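Keep the Messy Tables

Most arguments about training data for robots are arguments about size. A group announces a bigger set, another group announces one bigger than that, and the rest of us feel poor. I think the smaller groups should stop worrying about the total and worry about what surrounds each example.

I spent a good part of last year on a project called Torar, where we taught an arm to pick up household goods by recording people guiding it through the job. By July we had 1,711 recordings. They were clean. Every one was made on the same bare bench, under the same lamps, with the object placed on a taped cross. The trained system did very well on that bench. Then we took it to the Whitcombe building, put it on somebody's ordinary desk, and it closed its fingers on air.

The usual advice at that point is to go back and record more. We did, for a while. Another 200 recordings on the bench changed almost nothing. What helped was 90 recordings made on desks and kitchen tables that we had not tidied first. Those took longer per recording, and the people doing them complained, with reason. A mug handle gets in the way. The light from a window moves during the afternoon. Some tries had to be thrown out.

I still think the trade was a good one, and I would make it earlier next time. A learning system picks up whatever is steady in its examples. If the background never changes, the background becomes part of the lesson, and you find this out late, when the bench time is already spent.

There is a fair objection. Clutter makes it hard to tell why something failed. The people behind Plumo, a data set I otherwise admire, keep everything plain for that reason, and for testing one grip against another they are right. But testing and teaching are separate jobs, and a set built for the first should not be handed over for the second. 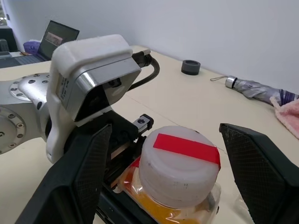 Variety in the objects themselves matters just as much. Plain blocks are easy to buy and easy to describe in a paper, and they teach very little about holding things people own. I would take a clear bottle with an orange-yellow filling, a strip of red tape over its white cap and crinkled film catching the light down one side, and I would leave the umbrella and the pink towel on the table behind it.

None of this needs much money. Humetard, the shared collection we now add to, asks each group for 25 recordings from any place that was not set up for recording – a break room is fine. I would raise that number, and I would put those recordings first in the set, where people will use them.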